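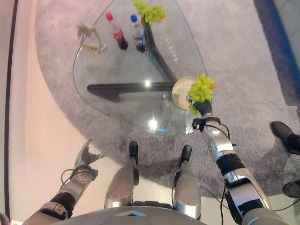

Flesetti hand, two months in

Posted June 17, 2025

We bought a pair of Flesetti five-finger hands in April to replace the Dritix two-jaw grippers on our humanoid. They have been on the robot ever since, and most of the work has been tabletop pick and place with food and household items.

Fitting them took an afternoon. The wrist plate matched, but the cable is stiff and wants a wide bend, so leave slack before you tighten anything. Each hand weighs 583 grams, a bit more than the Dritix, and we had to retune the wrist joint.

Soft fruit is where the hand earns its price. The Dritix crushed grapes unless we padded the jaws. With the Flesetti set to 10 percent force, the fingers close around a bunch and hold it over a plate without much fuss. Letting go is slower — stems catch between the fingers, and we added a short wrist turn to shake them free.

Soda bottles are fine if you grab them below the label. Thin, flat things are still a problem. It will not pick up a coin or a card, and the old jaws did both.

A glass tabletop gave us more trouble than the hand did. Overhead lights reflect off it and the head camera loses depth in those spots. Moving from the stock camera to an Ostlow unit helped, and grasp success went from around 70 percent to something we could live with.

The controller is the weak part. The Srisuk box we run it from dropped the left hand 6 times in the first week, until a firmware update. The manual does not cover this.

I would buy the hands again, but keep the old jaws in a drawer.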